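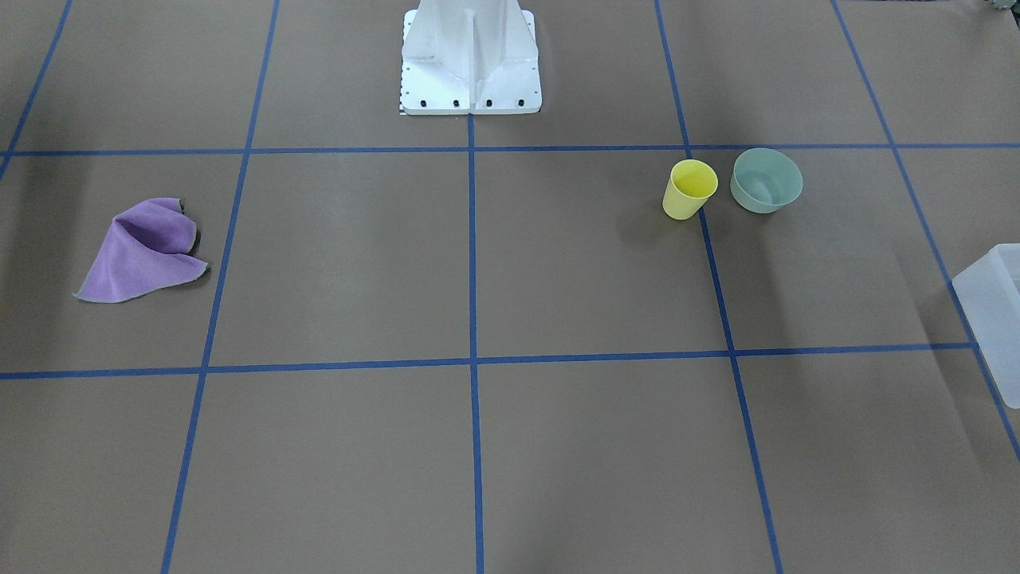 Otakar Šťastný started the day's count at seven in the morning with a 1 in the top corner of a clean page, and by the time the kettle boiled he had already crossed it out. Episode one didn't count. The arm had gone for the cup beautifully, straight down, a lovely clean line, and then he had sneezed with both hands on the controls.

"Does a sneeze go in the bad pile?" he called.

"Everything goes in a pile," Cuervo said from behind her monitor. "Label it."

He labeled it. Operator sneezed. Somewhere down the line a learning system would be told that this was what failure looked like, and he rather loved that.

He had been at Nistby since the fall. Before that he had spent thirty years teaching people to drive in a little car with a second brake pedal, and when the job came up (patient person wanted, good hands, no experience needed) his daughter had sent it to him with eleven exclamation marks. Now it was March and he still woke up before the alarm. Who gets to do this? Who gets to sit in a warm room in Jarkdale and teach a thing what a bowl is?

The task that week was called Tridar, for reasons that had left the company along with whoever named it. Pick up an item, put it in the bin. Cup, bowl, cloth. Then put everything back somewhere new and do it again. The target was 1,106 good episodes. When he sat down that morning they had 267.

"Cloth first," said Cuervo. "We're thin on cloth."

Everyone was always thin on cloth. The cup was easy, a cup was a gentleman, it stood up and waited for you. But a cloth never had the same shape twice! You dropped it and it made a mountain, you dropped it again and it made a kind of fish. Otakar had been told to drop it from waist height and not to arrange it, and this was the hardest rule in the building. His hands wanted to tidy. The first week he had tugged the corners nearly flat without noticing, and Cuervo had thrown away a whole afternoon because the model had come to believe that cloths lived flat.

So he dropped it, and it landed in a purple heap on the left, inside the lines of tape.

"Oh, that's a good one," he said. "Come and see this."

Cuervo came and saw it. She was twenty-six and had looked at more crumpled towels than anyone he knew, and she bent down with her hands on her knees and gave it proper attention.

"Where would you grab it?"

"At the fold. There, at the top."

"Why?"

He thought about that. He had never had to say why. In the car it had been the same, some kid at a junction asking how he knew the van would pull out, and he had known from something about the van. "It's offering," he said at last.

"Offering," said Cuervo, delighted, and went back to her desk, and he heard her type it.

He took the controls. You moved your own hand and the arm moved its hand, and after a few hundred rounds the gap between the two got very small. He went down slowly, closed on the fold, lifted, felt nothing at all (there was nothing to feel, the controls gave you no weight) and still his shoulders rose as if he were carrying a wet coat. Over to the bin. Open. The cloth went in with one corner hanging over the side.

"Good or bad?" he said.

"What do you think?"

"It's in."

"It's mostly in."

They looked at the corner. The written rule said inside the bin, and the rule had been written by somebody who had been picturing a cup. Cuervo scrolled through the old labels and found that one operator called it good and another called it bad, 215 episodes between them, no pattern to it whatever. She put her face in her hands and then took it out again, grinning.

"This is why it hesitates," she said. "Otakar! This is the hesitation!"

He knew the one. Last time they had let the model drive, it had carried the cloth to the bin and hung there, opening a little, closing a little, for the better part of a minute. He had wanted to reach in and pat it. He had seen seventeen-year-olds do precisely that at the foot of a hill, and every time it was because one parent had told them one thing and the other parent had told them another.

"We've been arguing in front of it," he said.

So they settled it. A hanging corner was good if it stayed put when the arm went home, and bad if it slid out. Cuervo wrote that down in capitals. Then she relabeled while he collected, and for hours the room was just the arm's small whine and the click of her keys and Otakar saying "ha!" when one went well. Fish. Mountain. A thing like a bishop's hat. He moved the cup a square over, he turned the bowl, he let the cloth fall. He went for folds and for corners, and twice, on purpose, for the thin edge, badly, with a wobble and a second try, because it ought to see how you recover too.

At ten to five the count stood at 314.

"One more," he said.

"You said that at four."

"One more, and then let it have a turn."

She loaded the newest version, trained over her lunch on whatever had been fixed by then, which wasn't much. He dropped the cloth. He put the controls down on the chair and stepped behind the line with his hands in his pockets, where they were no use to anyone. His right foot had found the floor and was pressing on it.

The arm came out over the tape. It passed the cup. It slowed above the purple heap and tipped a little to the left, toward the fold.

"Go on," said Otakar, very quietly, in his driving voice. "It's clear. Go on."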